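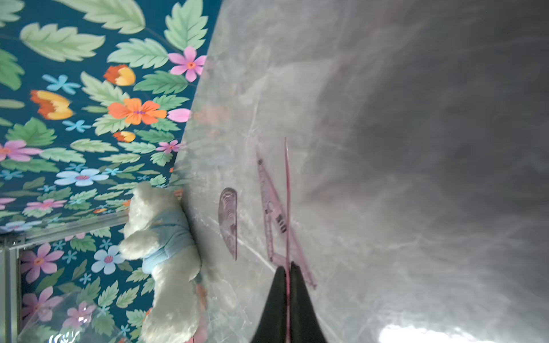 # Sorting a child's desk drawer: drawing tools, wrappers and stray toys

Drawing tools tend to end up in the same drawer as plastic packaging and small toys. The steps on this page clear one drawer or one tabletop pile. Set aside 15 minutes for the sorting and a little more for the washing.

## What you need

- A towel or an old tablecloth
- A bowl of lukewarm water with a drop of dish soap
- A soft cloth
- A flat zippered pouch, long enough for the longest ruler
- A pencil box or jar
- A bag for trash

## 1. Empty everything out

Spread the towel on the bed or floor and turn the drawer out onto it. Wipe the inside of the drawer and leave it open to air.

## 2. Take the plastic off first

Clear plastic bags and sheets hide small things, and see-through rulers are easy to lose against them. Pick up each sheet by one corner and shake it gently over the towel. Run a hand over any folds before you throw it out. Protractors and short stencils often get caught in the creases.

If a sheet is large and clean, fold it flat and keep it for covering the table on paint days. One is enough. Put the rest in the bag.

## 3. Sort what is left

Make these piles:

- **Flat tools:** rulers, stencils, set squares, protractors
- **Long thin things:** pencils, pens, brushes, plastic sticks
- **Toys:** stuffed animals, figures, doll clothes
- **Paper:** drawings, stickers, notes

Don't stop to try out pens yet. Put toys straight into their own basket so they don't go back into the drawer. A teddy bear takes up the room of a whole set of drawing tools, and ink gets on light fur very easily.

## 4. Check the flat tools

Hold each one up to a window. Look for cracks, mainly near cut-out shapes, where the plastic is narrow. Run a fingertip slowly along the edge. A ruler with a chipped edge won't draw a straight line and can go. A stencil with one broken shape is still good for the others.

If a set came in one color, keep it together. Children find a missing piece faster when they know it should be pink like the rest.

## 5. Wash and dry

Wipe flat tools with the soapy cloth, rinse, and lay them on a dry part of the towel. Don't use hot water, which can warp thin plastic. Avoid nail polish remover too, as it clouds clear plastic and may take off the printed marks. For pencil smears in the cut-outs, use a cotton swab.

## 6. Put it back

1. Flat tools go in the zippered pouch, longest at the back.
2. The pouch goes at the bottom of the drawer.
3. Pencils and sticks go in the box or jar.
4. Paper goes in a folder on the shelf.

Test the pens last and throw out the dry ones.

## If a ruler has bent

Lay it between two sheets of paper under a stack of heavy books and leave it overnight. A slight bend may come out. If it still rocks on the table in the morning, replace it.

*Janelle Bañez. Last updated Friday, December 18, 2020.*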